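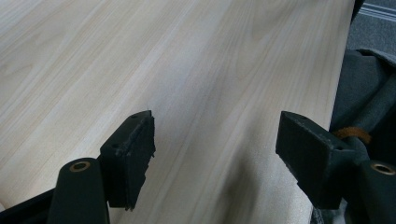

4.2 Estimating the opening of the fingers

The gripper width is not measured by an encoder in our tool. We recover it from the wrist view, as it was done in the first version of Odel, but with a different choice of reference points. Figure 3 shows a view with the fingers open and nothing between them. The two brass-coloured bushings of the linkage stay bright against the dark arms, and we take their centres as the reference. In the earlier version we used the inner edges of the pads. These edges become irregular with use — the wear is visible on the left pad in the figure — and the estimate was drifting after some weeks of recording.

For the test we used 159 demonstrations collected in Hadville in September, with two tools and four operators. Frames in which one bushing is hidden are filled by linear interpolation from the neighbouring frames. The policy, Rondia, was trained two times on the same demonstrations, and only the width signal was changed. With the bushing reference the closing command came more regularly, especially for thin objects.

Figure 3. View from the hand-held gripper above a wooden tabletop, with the pads open.

We did not retrain the Jin baseline, as it does not take the width as input.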